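Part 3: Setting up the nest box and the camera

I've put up more owl boxes than I care to admit, and the Collet is the one I'd hand to a beginner. Read the whole section once before you climb anything!

1. Pick your tree. You want a straight trunk with a clear flight path to the front of the box. Mine in Zirnardale faces a hayfield, and the owls seem to love it.

2. Fasten the Cesadetti bracket to the trunk with the two long bolts. Snug is plenty - the tree still has to grow.

3. Hang the box on the bracket and push down until the latch clicks. Give it a good wiggle.

CAUTION: Never do this step alone. Have a friend hold the ladder (and keep the dog indoors).

4. Scoop in 3 inches of dry wood shavings. Skip the sawdust, it packs down and holds damp.

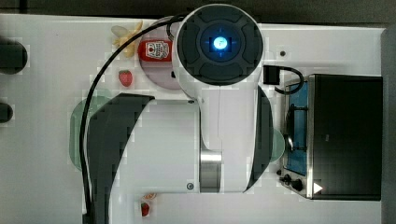
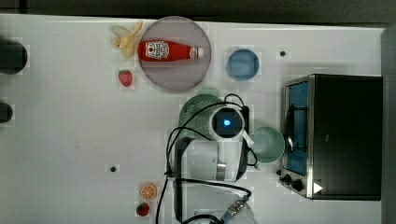
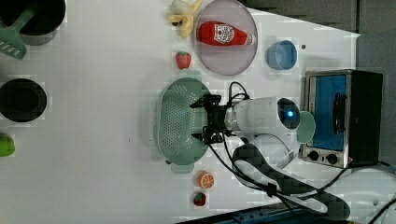
5. Slide the Stullden camera into the roof slot, lens down, and run the cable out through the back notch. Leave a small loop hanging below the notch so rain drips off before it gets inside.

6. Plug in the other end and wait 60 seconds. If you get no picture, unplug it, count to ten and try again. Mine needs two tries on cold mornings, the big baby.

7. Set the clip length to 30 seconds. I left mine on "continuous" my first season and came home to 3,369 files, mostly of an owl sleeping.

NOTE: Get all of this done by November. Once a pair moves in, leave the box shut, even if the camera quits on you. Nesting birds may be protected where you live, so check your local rules before opening an occupied box.

8. Write the date you hung the box on the tag inside the door. You'll want it when it's time to change the shavings.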